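The Wash Corner, Before and After a Good Sorting

Welcome back to the house pages, and thank you to everyone who wrote in July after the pantry gallery. I had promised the hallway next, with the coat hooks and the long bench, but then I started on the wash corner one morning and got so taken up with it that the hallway will have to wait its turn (it has waited this long already, poor thing).

For anyone new, the wash corner is the narrow end of the back room in our place on Casau Lane, where all the scrubbers, nets, cloths and tubs live. It measures 70 inches from the door to the wall, and over the years it has collected a great deal more than 70 inches' worth of belongings. I am fond of nearly all of it, and that has always been the trouble!

My rule for this round was a simple one. Everything soft came off its hook or out of its tub and got handled, shaken out and looked at properly, and then it went into one of 2 piles, keep or rag bag. I had a big pot of tea beside me and the radio going, and I can't remember when I last enjoyed a chore so much.

A word about the nets, which is what most of you ask about. I came to them late. For most of my life I was a plain washcloth person, and then a neighbor brought me a long mesh one from the market at Turia and I was won over inside a week. They rinse out so quickly, and they hang up on any old hook, and they get into the ribs of a colander in a way no cloth ever has for me. I use the worn ones for vegetables (only potatoes and carrots, and only ones I've set aside for that) and the good ones for the bath.

The colors are half the pleasure. I used to buy whatever was on the rack, and then I found I reached for the bright ones first and left the beige ones hanging, so now I don't bother with beige. If you have a dim corner like mine, I'd say go as loud as you dare.

On the tubs: I had been keeping too many, one inside the other, so that getting to the bottom one meant unstacking the lot. The wide round ones are the ones that earn their place here. You can drop things in from a distance, and they're deep enough to soak a tablecloth. The little square ones have gone to the potting bench, where they are much happier. 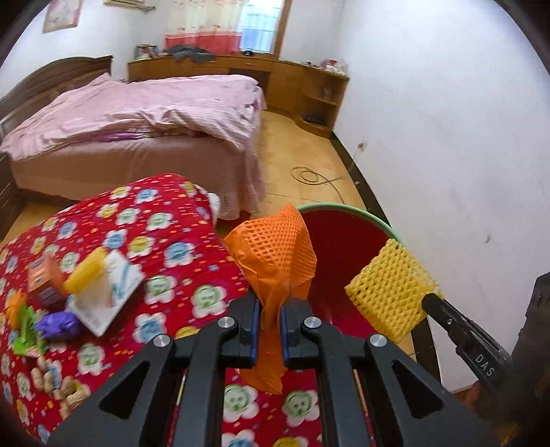 The rag bag filled up faster than I expected, I must say. 17 pieces went into it by lunchtime, and I only fished one back out, a blue checked cloth with a hole in the middle that I have had since our first apartment in Pons and which I know perfectly well I will never use. It is folded on the shelf now, next to the Clenevus soap flakes, looking very respectable.

As for the prints, yes, I do like a cheerful fabric around the place, and the more flowers the better. I sewed a few covers last winter and got bolder with every one. Cotton is kindest if you're a beginner, and a round shape is easier than it looks as long as you clip the curve every half inch or so and take your time going around the edge. I didn't take my time on the first one, and it puckers, and I use it anyway.

Next time it really will be the hallway, coat hooks and all. I have already bought the paint, a soft green that looked quite different on the lid, so we'll see how that goes.

Posted 2025-08-21
House pages: Pantry | Wash Corner | Potting Bench | Hallway (coming soon)
Visits to this page: 1149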